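Flatholm Simulation Cell
Dotov > Equipment > Simulation > Flatholm

The Flatholm is a software cell for testing door and drawer handling before a program is moved to a physical arm. It runs on one workstation and needs no floor space. This page covers set-up, routine care and common repairs. Licensing is dealt with separately.

Setting up a room

Each room is built from a floor, plain walls and one or more fixtures. Start with the floor at height zero and place the fixtures before the walls. Moving a wall afterwards is quick, but moving a fixture resets its joints.

Hinged doors are supplied closed, with a travel of up to 100 degrees. Drawers slide on a single axis. Set friction on each joint separately. The default value of 2 suits most cabinet doors and is too high for light drawers. Shelf contents are loaded last, after the cabinet has settled for 200 steps with all joints locked. 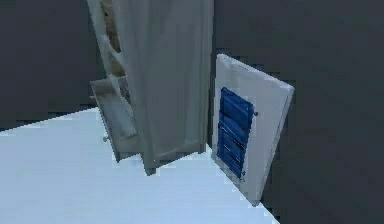

Save the opened positions as a separate state. The Chareonsuk import tool will read a cabinet with its joints already moved, but it treats that position as the new zero, and the door will then refuse to close. If this has happened, delete the joint offsets and import again.

Knobs and handles

Small knobs are held as separate collision shapes. Check that each is fixed to its own door or drawer and not to the cabinet body. A knob fixed to the wrong part stays behind when the part moves, and the gripper will report a lost contact.

Routine care

Clear the contact cache after every 20 runs.
Re-index the fixture library when a part is added or renamed.
Keep one unedited copy of each room.
Check joint limits after any change of scale.

Faults

Drawer tilts when pulled: the slide axis is out of line with the drawer body. Realign the axis and reload.
Door swings without being touched: joint damping has been left at zero, or the cabinet is not level with the floor.
Items sink into a shelf: the shelf has a visible surface but no collision shape. Generate one from the fixture menu.
Jagged line where floor meets wall: edge smoothing is off. This affects the display only.

Compatibility

Reads Zuvwood furniture files directly. Other formats go through the import tool. Rooms saved in an earlier version must be converted before use, and joint friction has to be entered again by hand.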